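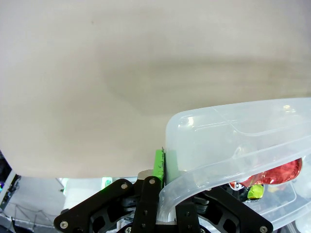 Sweet tub, round two

Quick one, kettle's on. Finally went through the snack stuff before the Clomham trip. The frosted tub with the rounded corners wins again. You can see the shiny red one through the side without opening it, handy and also dangerous. Little yellowy-green one in there too.

Pale cloth is creased, yes. Not ironing it. Life's short and I have 60 other things to do by October.

Rules for the tub, mostly for me:
Foil wrapped only, the bare ones go sticky in the car.
Lid stays in the glovebox. Dont ask me to find it otherwise.
Nothing eaten before Planov services (I lasted til the roundabout last time).

Still need napkins, a flask that doesnt leak, and somthing savoury. Crackers maybe. More when we're back, if I remember the charger.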